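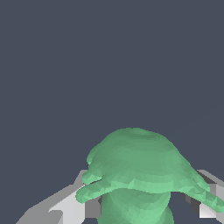 Kevser Aydoğan is "retiring" at 33. Anybody buying this?

Board: Music and Celebrity News
Started by papercrown, Apr 18, 2025

papercrown
So the statement went up on her page last night and by breakfast every site had the same four paragraphs. She's done with music after the August shows, she wants "a life with no schedule," she thanks her band and her mom and the fans, in that order. There are 12 farewell dates. Tickets go on sale next week.

I like her. I own all the records, including the one with the flute. But I've read the statement three times and it reads to me like an ad for a tour. Who retires and has the poster ready the same night?

moth_and_lamp
Everyone who retires has the poster ready the same night. What's she supposed to do, announce it and then spend half a year booking rooms while people ask her about it at the grocery store?

papercrown
Fair, but the poster has a Nindix logo on it. They're a streaming company. What do they have to do with a singer going home to live with no schedule?

gladys_backrow
Documentary. Has to be. They did the same thing with that boy band guy, cameras for the whole last tour, crying in the van, and he was back with a solo single before it even came out. 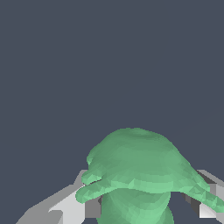
Green dolphin, low-poly, with a gripper finger on each side

tinroofsinger
I'm going to be the unpopular one and say I believe her. I saw her at Manier Hall on the last run and she looked worn out. She skipped the talking between songs, she sat down for the whole middle part, and when she got to the end of "Harbor Light" she let the crowd take the last chorus and just looked at the floor. People I was with thought it was staging. I didn't.

papercrown
She sat down for the middle part on the tour before that too. There was a stool. The stool had its own spotlight!

tinroofsinger
Okay, yes, there has always been a stool.

Lenny Oakes
Where did the "exhausted" story come from in the first place? I keep seeing it repeated as if she said it. The statement doesn't have the word in it anywhere. As far as I can find, the first place to print it was Hurkel, and all they have is "a friend of the singer." Same site that had her moving to a vineyard. Same site that had her and the drummer married, and the drummer was married, to a dentist, at the time.

moth_and_lamp
Hurkel gets things right now and then. They had the label split before anyone.

Lenny Oakes
They had the label split after her own brother posted about it. Go look at the times on both. I'm not saying she's fine, I have no idea if she's fine. I'm saying one site made up a friend, or found a friend, and now it's in every article with nothing under it.

gladys_backrow
The friend is always somebody at the management office. I used to answer phones for a small talent agency (nothing fancy, mostly local TV and a magician) and we were "a source close to" at least once a month. My boss would read the quote out loud to us before he called it in.

sandalwood9
Can we talk about the price? $69 for the balcony. I paid less than half that for the floor in the same building. If this is a goodbye to the fans it's a pretty expensive hug.

moth_and_lamp
Have you bought a ticket to anything lately? $69 is what the parking costs at some of these places.

sandalwood9
I have, and it wasn't $69 to sit behind a pillar. Also there's a "keepsake tier" and they don't say what it costs until you put in your email. That kind of thing makes me suspicious of the whole business, I'm sorry.

tinroofsinger
She doesn't set the prices though. Bilgin is the promoter and they do that with every act they have. The keepsake thing for the last one I went to was a lanyard and a folded poster that got wet on the way to the car.

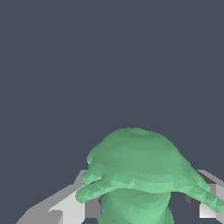 And I still don't see why she has to be lying for the promoter to be greedy. Both can be going on. A person can be sick of the job and the people around the job can squeeze the last bit of money out of it while she's walking to the door.

papercrown
That's a better argument than I expected and I'll give you some of it. What gets me is the wording. "After August I will not be releasing music in this form." In this form! What form? You don't write that if you mean you're quitting. You write "I'm quitting." That line was put in by somebody who wants room to come back.

Lenny Oakes
I missed that the first time. Yes, that's a lawyer's sentence.

moth_and_lamp
Or English is her second language and she meant records. She writes like that in all her posts. Remember "I am receiving a dog"?

papercrown
I do remember receiving a dog. Point taken. I still think it's a lawyer.

gladys_backrow
My guess: documentary in the fall, quiet for a year, then a stage show or a TV judge job, then an album with a one-word title. I'd put money on the judge job. She already did 2 guest spots and she was good, she told that kid with the ukulele to stop closing his eyes.

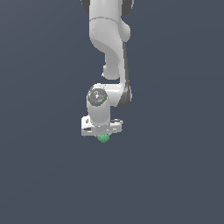 White robot arm from above, small green object in its gripper

sandalwood9
If she goes on TV five days a week after telling us she wants no schedule I'm going to want my $69 back.

moth_and_lamp
So you're buying the ticket.

sandalwood9
I'm thinking about buying the ticket. I have not put in my email.

tinroofsinger
I'm going. Second night, balcony, with my sister. If it's a trick then I got tricked into a concert with songs I like, and I've been tricked into worse.

Lenny Oakes
My problem isn't with anyone going. Go, have fun. I'd just like one reporter to call the woman and ask her "are you done, yes or no," and print whatever she says. So far I've counted zero interviews. Every article is the statement plus Hurkel plus a gallery of her hair over the years.

papercrown
The hair gallery skipped the flute era, so I don't trust it either.

Changing my position a little after reading all this. I believe she's tired, like tinroofsinger says. I don't believe she's finished. And I want to know what Nindix paid and when they signed, because if the cameras were booked before the statement was written, then somebody knew the ending pretty early.

gladys_backrow
They won't tell you when they signed. But watch the credits when it comes out, sometimes there's a year on the first footage.

moth_and_lamp
You people are going to watch a farewell film with a notepad.

papercrown
Yes. Moving my ticket questions to the Manier Hall thread, if anyone has sat in the left balcony please post there about the pillar.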